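Ticket 2260
Product: Cidura shop floor label and inventory client
Site: Endanau
Component: print spooler, label templates
Severity: medium
Status: resolved, monitoring
Opened: 28 Aug 2022

Summary

Labels for panel stock print with the barcode shifted to the left and the last characters of the item code missing. Affects the Kinomar template only. The Bisgaard template on the same printer is correct.

Environment

Client and server on the same release. One label printer on a static address, one spare on the shelf with identical firmware. Templates were last edited in June, when the item code field was lengthened to hold the board grade. No change to network or driver between then and the first report.

Reported behavior

Operator selects a board record, enters a quantity and prints. The preview on screen is correct. The printed label has the barcode starting inside the left margin and the item code truncated after character 8. Reprinting the same record gives the same result. Printing from the admin console gives a correct label.

Log

Entry 1. Reproduced on the first attempt with item 440, edge-joined board, light finish. Print job saved from the queue. Same item from the admin console prints correctly, so the record itself is good.

Entry 2. Swapped in the spare printer. No change. Original printer put back.

Entry 3. Recalibrated media and cleaned the sensor. No change. The fault does not drift from label to label, so media feed was unlikely to begin with.

Entry 4. Site asked whether the catalog picture attached to the record could be affecting the layout, as the client embeds a thumbnail in the preview. Attachment pulled from the record.
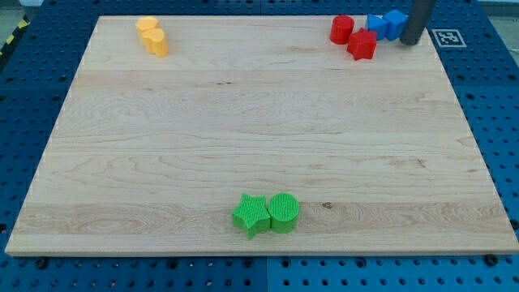 Attachment 1: board on blue perforated table, two yellow blocks at one corner.

Removed the attachment from a copy of the record and printed. Label still wrong. Restored it and printed again with the same result. Attachments ruled out.

Entry 5. Compared the saved job from the client with one from the admin console. The field data is identical. The header is not – the client job calls the template by a cached ID, 1928, and the console calls it by name. ID 1928 resolves to the layout that was in use before the June edit, with the shorter item code field and the old left offset.

Entry 6. Checked the cache folder on the client. The Kinomar file is the old version and is flagged read-only. The Bisgaard file is current and writable. The sync service skips read-only files and writes no error at the default log level. With verbose logging on, the skip is recorded at every service start.

Entry 7. Stopped the sync service, cleared the read-only flag, deleted the cached file, started the service. New file pulled down. Test labels correct from both client and console. Barcode scans at the receiving desk and at the saw.

Cause

Stale cached template. The preview is rendered from the server copy and the print job from the local copy, so the two can disagree without a warning. How the flag was set is unknown.

Workaround for other sites

Stop the sync service before touching the cache folder. Clear the flag, delete the file, restart. Deleting the file with the service running leaves a lock and the client will not print at all until the next reboot.

Follow-up

Change request raised to log skipped files as a warning at the default level. Second request raised to render the preview from the local copy – not yet accepted. Labels already applied with the short code need to be reprinted by the site. Verbose logging left on for now.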